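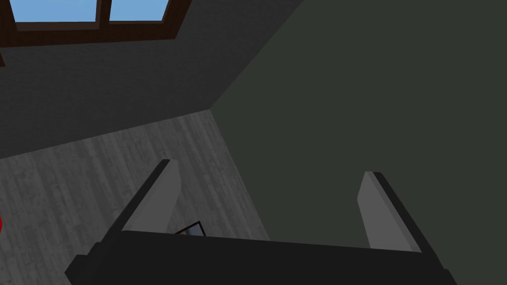

How long does a Gescombe wool mattress topper take to settle once it's on the bed?

Give it two weeks of sleeping on it every night, and turn it head to foot at the end of the first one.

I get that one by email more than any other, so I've put it at the top. It comes out of its bag looking like a very fat pillow that has been sat on, and people worry. Leave it flat on the bed for an afternoon with the window open and it'll fluff up and lose the sheepy smell (most of it, anyway, and I'm quite fond of what's left).

The Gescombe Topper

I've been making these in the same shed since I gave up upholstery, and the Gescombe is the one I'd point most people towards. It's British wool, carded and laid in layers, then tufted by hand through a cotton cover so it can't all slide down to your feet. The fill is 700 grams to the square metre, and if you've only ever had one of those thin quilted things with elastic corners you'll notice the difference the moment you sit down on it!

It won't rescue a dead mattress. I say this to everyone who rings up, and I've talked myself out of a fair few sales doing it. If you've got a dip you roll into, a topper just gives you a softer dip. What it does do is take the edge off a mattress that's too firm, and keep you from waking up sweaty at three in the morning if yours is memory foam underneath.

Sizes and thickness

Small single, single, double, king and super king are all on the drop-down list. If you've got a bed from abroad, or a boat bunk, or something your grandad knocked up, send me the measurements in centimetres and I'll quote you. Measure the mattress and not the frame, please. I do boat bunks with a cut corner quite often and they don't cost much more, but I'll need a paper template in the post, with TOP written on the side that faces up. Please write it. I have made a mirror-image bunk topper and it now lives under my dog.

Thickness is 5 cm when new and it'll drop a little over the first couple of months. Your ordinary fitted sheet will probably still go on, but if it's already a wrestle to get it over the corners then buy a deeper one before the topper turns up.

Which cover?

There are two. The plain one is an unbleached cotton twill, a bit speckled, quite stiff to begin with. The other is called Tatlı and it's a softer brushed cotton that Tarık Polat weaves for me in small runs. Tatlı means sweet, which was his idea, and I've come round to it. It's lovely against bare legs in winter. It does pick up fluff from dark pyjamas, so if that sort of thing bothers you go for the twill. You're going to put a sheet over it whichever you choose, and the wool inside is the same.

The Tatlı cover adds £59 to any size. I know that's a lot on a small single and a bargain on a super king, but it keeps my sums simple.

Looking after it

Don't put it in the washing machine. I can't make that any plainer! It won't fit for a start, and if you somehow got it in you'd have a felt rug by teatime. Wool mostly looks after itself if you let it breathe:

Pull the bedclothes right back in the morning and leave them back while you have breakfast.
Turn it head to foot once a month, and over every third or fourth time.
Hang it out on a dry, breezy day in spring, over two lines if you've got them so the weight is shared.
Dab spills with cold water and a tiny bit of wool wash, then dry it flat.

Moths do come up. I tuck a cedar block in the bag and that's fine for travelling, but a topper you sleep on every night isn't where moths want to be. It's the one in the spare room cupboard you need to keep an eye on. Take it out, shake it, put it in the sun for a few hours.

If the tufts work loose (they can after a few years, especially with children bouncing) send it back and I'll re-tuft it. You pay the carriage and £2 a tuft. Oğuzhan Bozkurt does those repairs now and his knots are tidier than mine, which I've had to live with.

How it compares with the Homeck

The Homeck is the thinner one, made to the same pattern with less wool in it. It's good for sofa beds and camper vans because it'll roll up small enough to strap. For every night in a proper bed I'd spend the extra and have the Gescombe. I did once sell a third one called the Sastus with a horsehair middle, and I still get asked for it, but I can't get hair I'm happy with and I've stopped looking for the time being.

Ordering and delivery

Everything's made to order. The list was at its longest in July and it's come down nicely since, so the current wait is shown next to the basket button and I do keep it up to date. You'll get a text from the courier the evening before. It's a big, soft, awkward parcel, heavier than it looks in the larger sizes, so have somebody handy if you've got stairs.

Returns are fine within thirty days if you've kept a sheet on it. Fold it in three, not in half, and use the bag it came in. Made-to-measure ones I can't take back unless I've got it wrong.

Product code for the double in twill is GT 777. The others are on the drop-down.

Prices last changed September 2026.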